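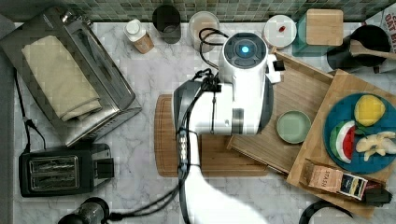

Lodeo Sourdough Circle – Frequently Asked Questions

Do I need any experience to join?
None at all! Plenty of us had never kept a starter alive for more than 30 days before we signed up, and we love having beginners in the group.

How do I get a starter?
Ask at any meetup and somebody will spoon some into a jar for you. Bring your own jar with a lid that sits loosely. Ours all go back to one rye starter Joana Teixeira began in her apartment, and it's a lively one – give it room to climb.

How often should I feed it?
Once a day on the counter, or once a week in the fridge. Equal weights of flour and water are fine.

My loaf came out flat. What went wrong?
Usually the dough needed longer to rise, especially in a cool kitchen. Watch the dough and forget the clock. And please bring your flat loaves along, they make fantastic toast!

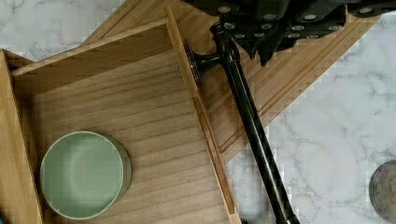
Amerley Agyeman adds that her flattest loaves came from a starter used straight out of the fridge, and that two feedings the day before fixed it.

Can I use whole wheat flour?
Yes, and the flavor is wonderful. Swap in a little at first and add a splash more water.

When do you meet?
Twice a month from September, at 2 in the afternoon. Drop in whenever you like.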